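FOR IMMEDIATE RELEASE
January 2021

Koskela opens its linen repair counter in Dolard, and I get to tell you about it

I run Koskela, a small bedding and mending shop, and I don't usually write press releases. The last one I tried was four lines long and had the wrong phone number in it. But I'm excited about this one, so bear with me!

Starting this month, we're opening a repair counter at our Dolard shop for sheets, pillowcases, duvet covers and quilts. You bring in the thing with the hole in it, we look at it together, and you get a price before you leave. Small tears and popped seams start at $8. Bigger jobs (worn-out centers, shredded hems, the quilt the dog got hold of) are priced by the piece.

We tried this out in December without telling anybody except the customers on our mailing list. I figured we'd get a couple of shopping bags' worth. We took in 494 pieces. My cutting table disappeared under pillowcases and I ate lunch standing up for most of the month, and I loved it.

What surprised me was how much of it was good cloth. People had been keeping old cotton sheets in closets for years, soft as anything, with one thin spot right where your feet go. You can fix that. The old way is to split the sheet down the middle, turn the strong outside edges in, and sew a flat seam. My grandmother called it sides-to-middle and did it every spring. We'll do it for you, or we'll show you how if you have a machine at home and a free evening.

For patches we're using cotton from Vovau, a mill I've bought from since I opened. They sell us their roll ends, so the colors change from week to week. If you want a perfect match, ask first. If you're happy with a blue patch on a cream sheet (I always am), you'll be easy to please. Thread comes from Clonex, in white, cream, gray and navy to begin with, and I'll add more once I see what people ask for.

A few practical things. Please wash everything before you bring it in. Pin a note near the damage if it's hard to spot, and put your phone number on the note too. Most repairs take 7 days, and quilts take longer, so don't bring me one the night before your guests arrive. We can't take electric blankets, feather beds or anything with mildew. Everyone at the counter wears a mask, and we ask you to do the same. If you'd rather not come inside, call from the curb and we'll come out and get your bag.

The counter is open during regular shop hours until 7 in the evening. You don't need an appointment for fewer than a dozen pieces. Inns and rental owners with a bigger pile should call ahead so I can clear a shelf.

Writers and editors are welcome to stop by, ask questions and poke through the patch bin. Call the Dolard shop and ask for the owner. That's me.

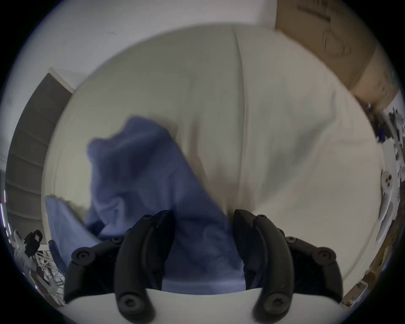 Blue cloth on an off-white fabric surface. Photo: Koskela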